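Saturday, late afternoon, written at the bench with my shoes off

Well, the open day is done, and before it all runs together in my head I want to get it down, partly for whoever plans the October one and partly for me, as I've been talking since nine this morning and still seem to have more to say.

The door counter read 3411 at close. It includes all of us going in and out for coffee, so please don't let anyone put that in the newsletter! Even so, it was a very full house, and the corridor by the Bogale room was packed solid right through lunch. Next time I'd like the coat racks moved to the other end. I said this last year too.

Our slot was the pen table, two arms and a gridded mat. I'd been nervous about it all week. The folks from Stondale had the big palletizer going next door, with the lights and the horn, and I thought we'd lose everyone to it. We did lose a good many of the ten-year-olds, but the people who stopped with us stayed a long time, and they asked lovely questions. One lady had spent her working life packing glassware and wanted to know how the arm decides how hard to squeeze. I gave her the long answer (sorry, whoever was waiting behind her) and she told me back, very kindly, that she used to do it by the sound. I've been thinking about that ever since.

Things to fix, while I remember them:

The Zonduvel planner came up fine on the first start and then sulked on the second. The log stops at line 2585 both times I looked. I restarted it with the left arm parked and it behaved after that, but I'd like somebody fresher than me to read the log on Monday.

The home pose for the right arm is too low for a public demo. Perfectly fine when it's just us, but people lean in, and then they jump when it lifts. Let's raise it.

Speed was set to 25 percent the whole day. Two visitors thought it was broken. I tried explaining about safe speeds and then gave up and told them it was being careful, and they were much happier with that.

The Brelteo handout has last year's room number on it. I corrected a stack by hand during the quiet half hour after lunch and then ran out of patience, so most people went home with the wrong one.

Pen table, both on the same mat:

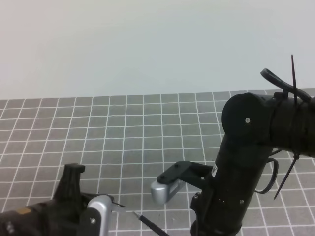
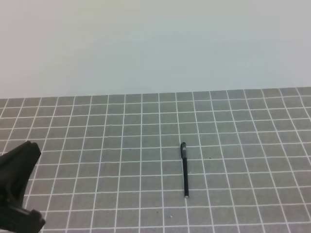
I do want to say something about the talk itself, because I changed it as I went along and I think the later version was better. In the morning I started with the controllers and the calibration, the way I would for a new colleague, and I could watch the faces go polite. After lunch I started by asking people to pick up a pen off the table in front of them with their eyes shut, and then to tell me what their fingers did first. You get such good answers! A dad said he'd felt for the table before the pen, and his daughter said no, you feel for the end of it, and they argued about it nicely for quite a while. Then when I talked about approach height and contact they were already halfway there, and all I had to do was fill in the words. I'd like to keep that opening, and I've scribbled it on the back of the run sheet in case I'm not the one giving it.

We also need more chairs. I know we always say people should keep moving, but grandparents don't want to keep moving, they want to sit down and watch an arm for ten minutes, and I think they should be able to.

Left for Monday: the planner log, the home pose, new handouts, and the extension cord that belongs to Stondale and is still under our table. Arms are powered down and the room key is back on its hook.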